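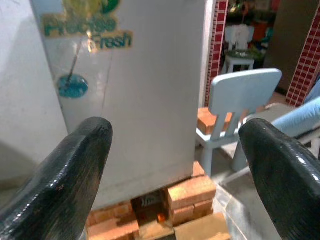 Print this page
E-mail this page

Back room at Godoy, the gallery

Finally got this up. Been meaning to since May. For those who haven't been by: the Godoy house is the one we share with the Cusier workshop people, and the back room is the bit behind the kitchen where everything small ends up. Spare fridge, kid chair, bricks, paint, the lot. We had one weekend to sort it before the floor got sealed. 446 square feet of house and I swear half the stuff lived in that one room.

Captions are short, I'm typing these between loads. Will fix spelling later (prob not).

The little fridge

White mini fridge, "Precise Fresh" on the side in green with yellow round the letters. Came with the house as far as anyone knows. Drinks in summer, seedlings' feed and glue the rest of the year. NOT for lunch please, see the glue.

Round teal sticker on the side panel stays. I had a go at picking off a different one from the door years ago and it took an hour and left a worse mark. A few smudges on the white too. Baking soda and a damp cloth, gentle, don't use the green scourer. It scratches and then the dirt sits in the scratches.

The bricks

Fridge sits up on orange-red bricks, laid in layers. Best thing in the room if you ask me. Water came in under the back door two winters running and anything flat on the floor got it. Bricks were left over from the garden wall, cost us zero. They're rough and they shed that terracotta dust so sweep first, mop second. Mop first and you get orange soup. Ask me how I know.

If you copy this at home: same height both sides, check with a level, then rock the fridge with your hand before you plug in. If it moves at all take it down and start over. Ours got redone 3 times. Fridge empty when you lift it, obviuosly. Then let it stand a few hours before switching on, we left ours till the evening.

The gap underneath

Space between the bricks, dark in there, and yes stuff goes in it. There's a dark packet with a white logo on it, still in there. Whoever's it is, come get it. The rule we agreed on is nothing under the fridge, air has to move round it. The rule is not going well.

Long handled brush works for the gap. Vacuum hose nearly fits, doesn't. Flat nozzle from the Skinley vacuum might, if somebody can find the flat nozzle.

The blue chair

Light blue plastic, kid size, lives to the right of the fridge. Holds one small child or one large bag of potting mix. Gets used as a step more than it should. Please don't, it's a chair for a four year old and the legs splay.

Washed it outside with dish soap and the hose. Five minutes. If you have one of these that's gone chalky from the sun a bit of cooking oil on a rag brings the color back for a while, then it picks up dust like mad. Can't have both I guess.

The wall

Plain white. We said we'd paint it and then didn't, the rest of the Irnarholm white went on the hallway. Still time. Needs a wipe down low first and one coat, two if you're fussy. Leave a hand's width between the fridge and the wall when it all goes back or you get that gray damp shadow. We had it in the kitchen and it took bleach and a lot of swearing.

What went, what stayed

Out: broken shelf, two dead extension cords, a box of jar lids with no jars, the old mat (smelled). Three trips to the dump in the end. Sorry to whoever wanted the mat.

Stayed: fridge, bricks, chair, the tall broom, paint cans that still slosh. Cans that don't slosh went with the lids.

Cost for the whole thing came to 15 dollars and that was mostly trash bags and the sandwiches. Floor sealer was already paid for out of the workshop share so not counting that. Small can, the big one was silly money and would of done the house twice.

Still to do

Skirting on the back door side. A proper hook for the broom. Somebody please label the fuse box, I guessed right this time and the fridge stayed on but I was guessing.

Floor can take weight again now. Put the things back where they were, not where it's easiest, and wipe your feet on the way in. New mat is coming. Key's in the usual spot.

Print this page
E-mail this page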